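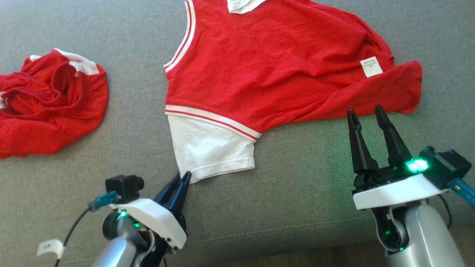
Two-arm gripper kit, red garments on a gray fabric surface.

Castemura Two-Arm Garment Kit: data card

Written by Dasach, for the teams who receive the kit and the recordings that come with it.

What is in this package

Castemura is a kit for teaching two robot arms to handle clothes on soft furniture. It is sold by Brellthorpe with a set of recorded episodes, so a new user can train a first policy before making any recordings of their own. This card is for the clothing part of the set only. The kitchen part has its own card.

The clothing part holds 3632 episodes. Each episode is one attempt, from the moment the operator presses start until the operator presses stop. Attempts which failed are kept and marked as failed.

Hardware

The kit has 2 arms, each with a two-finger gripper and a small camera on the wrist. A third camera gives the view from the head. The camera cables should be tagged before the first session. We lost a full afternoon in August with left and right exchanged, and those episodes had to be relabeled by hand.

The arms are mounted low, so that the grippers come to the work from the front edge of the seat. If your sofa is much higher than ours, please move the base and run the calibration again.

Tasks

spread: open a crumpled garment and lay it on the seat.
fold: fold a garment which is already spread.
corner_hold: take two points of the lower part and keep the cloth between them.
sort: move one garment away from the other.

Many episodes contain a second garment beside the one being handled. It is left on the surface on purpose, and a policy which pulls the wrong one gets a failed label. Garments of the same color are the hardest case. Our first model could not separate them well, and the present one still makes mistakes when the two pieces touch.

Notes on grasping

Collars, hems and ribbed trim are good places for the fingers. Thin mesh is less good, as the gripper can take two layers at once and the label file does not tell how many layers were taken. The field grasp_state has one value for each arm, and it is normal that one gripper is closed on cloth while the other is still open.

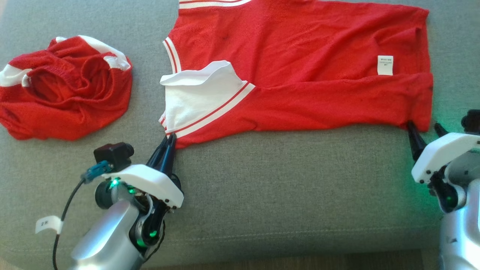 Files and format

Every episode is one folder with the video files, the joint positions and a small text file of labels. The videos and joint positions share one clock. To check your copy, run the script check_set from the main folder. It needs around 8 minutes on an ordinary office computer.

Known problems

The light comes from daylight and changes during a session. The green lights on the arms also color the fabric near the wrists, so please do not use color alone to find the edge of a garment.

Printed text on care labels is mostly too small to be read in the head view.

Use and support

The set may be used for research and for internal product tests. For resale, write first to Brellthorpe. Replacement fingers are ordered through Shokri, who also repairs the wrist cameras. Messages sent on Sunday are answered the next working day.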